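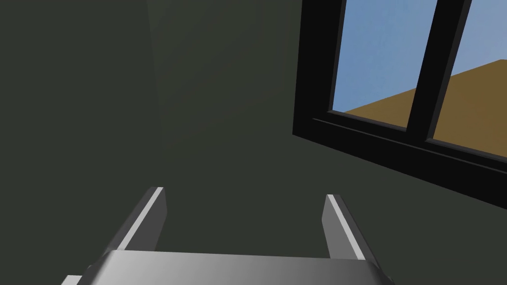 El robot de casa todavía no existe. Existe una caja en el trastero con dos motores Fenell, una fuente de alimentación que huele raro y un tubo de aluminio que corté dos centímetros corto en un momento de confianza. Todo lo demás vive en el ordenador, donde los tubos se alargan tecleando y la fuente no huele a nada.

Llevo desde el invierno con Ponineo, que es como se llama el proyecto desde que hubo que ponerle nombre a la carpeta. La idea era sencilla cuando la conté en la cena: un robot con dos brazos, montado en el cuarto pequeño, capaz de abrir un armario y sacar algo de dentro. Los brazos que me gustan cuestan 2000 euros, y en casa se me sugirió, con una calma que no admitía debate, que primero lo simulara.

Así que simulo. Empecé con un piso virtual que venía de muestra con el programa y le fui cambiando cosas hasta que dejó de parecerme una inmobiliaria. Las paredes verdes oscuras son mías. Las elegí a las once de la noche y desde entonces me digo que así las pinzas grises contrastan mejor (no contrastan mejor).

El primer mes se me fue en las cámaras de las muñecas. Cada brazo lleva la suya, mirando hacia los dedos, y sobre el papel eso te da una vista estupenda de lo que vas a agarrar. En la práctica te da una vista estupenda de la pared. Si la muñeca gira un poco más de la cuenta, el horizonte se tumba, la ventana sale disparada hacia una esquina y el programa que debía buscar un tirador se pone a meditar sobre el azul. Me pasé una tarde entera buscando un fallo en el cálculo de la postura y lo que tenía era un signo menos. Lo encontré en la línea 1647 del registro, que me leí como quien lee las condiciones de un seguro después del accidente.

Corregido el signo, tocaba madera. Los tableros de los muebles son la parte que peor llevo. En un armario de verdad metes los dedos, notas que algo roza y aflojas. Aquí no nota nada nadie salvo el motor de física, que tiene dos opiniones sobre los contactos: o no ha pasado nada o ha sido una explosión. Con la fricción demasiado baja, la pinza resbala como si todo estuviera untado de mantequilla. Con la fricción alta se queda pegada y se lleva el mueble de paseo.
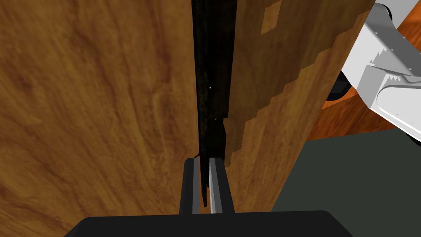

La pinza entre tableros, en una de las pruebas con los dos brazos.

Bajé la fuerza de cierre a 85 y la cosa mejoró bastante. ¿85 qué? Pues depende del archivo. En uno son newtons, en otro es un porcentaje y en el tercero, que escribí yo, no lo pone. Tengo apuntado arreglarlo, debajo de otras cosas que también tengo apuntado arreglar.

También está el asunto de los dos brazos. Un brazo solo es una máquina; dos brazos son una discusión de pareja en una cocina estrecha. Cada uno planifica su recorrido tan tranquilo, sin contar con que el otro ocupa sitio, y se encuentran a medio camino. Probé el planificador de Jutard, que es muy bueno y tarda lo que tarda un guiso. Luego escribí uno mío que reserva el espacio por turnos: primero se mueve el izquierdo, el derecho espera, y al revés. Queda ceremonioso, como dos señores cediéndose el paso en una puerta, pero ya no se pegan.

A cambio, el que espera tiene que esperar en algún sitio. Mi primera postura de reposo dejaba la muñeca tan cerca de la pared que la cámara no servía para nada. La segunda era peor. La tercera la puse a ojo, moviendo los deslizadores con el café en la otra mano, y es la que sigue ahí.

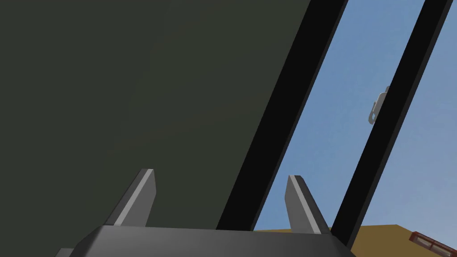 Pinza abierta, mucho verde y un poco de cielo.

Para el que quiera repetir esto en casa, mi configuración ahora mismo:

Las cámaras de muñeca van a poca resolución, que mi portátil es de cuando los portátiles tenían lector de discos. Las sombras, suaves. Las apagué una semana para ganar velocidad y perdí toda noción de la profundidad, yo más que el robot. El suelo de madera brillante lo he dejado porque los reflejos engañan al detector de bordes y prefiero que se equivoque gratis. Por la misma razón hay trastos encima de la mesa: con la mesa pelada todo funciona y no aprendo nada. La silla no la quito. En mi cuarto de verdad hay una silla y siempre está donde estorba.

Lo que me falta es el paso de la puerta. La base del robot, blanca y más ancha de lo que pensé, tiene que cruzar un marco de madera sin dejarse un codo por el camino, y luego arrimarse a la mesa. En el plano cabe. En el plano también cabía la lavadora.

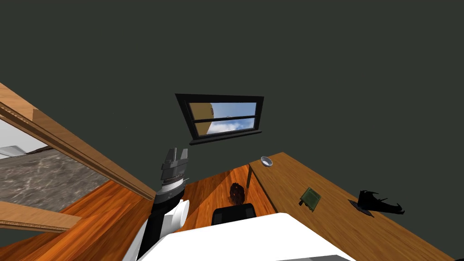 Toàn Mạch opina que debería olvidarme de la puerta, atornillar la base al suelo del cuarto y dedicarme de una vez al agarre, que para pasear por el piso ya estoy yo. Me lo dijo por teléfono y le contesté que lo pensaría. Lo he pensado. Me fastidia bastante que tenga razón, así que voy a darle hasta junio a las ruedas y después ya veremos dónde guardo los tornillos largos.

Mientras tanto he vuelto a mirar el precio de los brazos. Ha subido el envío.

Última actualización: 10 de mayo de 2020

Comentarios

Diễm Tăng
Lo de las unidades me ha dolido. Yo tuve un par de meses los ángulos en grados en un archivo y en radianes en otro y el brazo saludaba. ¿Vas a publicar el planificador por turnos?

Zübeyde Değirmenci
Si la fricción te da guerra, prueba a bajar el paso de tiempo antes de tocar nada más. Va más lento, pero las explosiones se me quitaron casi todas.

Ánh Trình
¿Y el tubo corto? Con un manguito por dentro y dos pasadores eso se salva. No lo tires.

El autor
Diễm, lo publico cuando me atreva a releerlo. Zübeyde, probado anoche: ahora explota más despacio, pero explota menos. Ánh, el tubo sigue en el trastero, esperando ese manguito.

Contacto: formulario en la página principal | © Cuaderno de Ponineo | Volver arriba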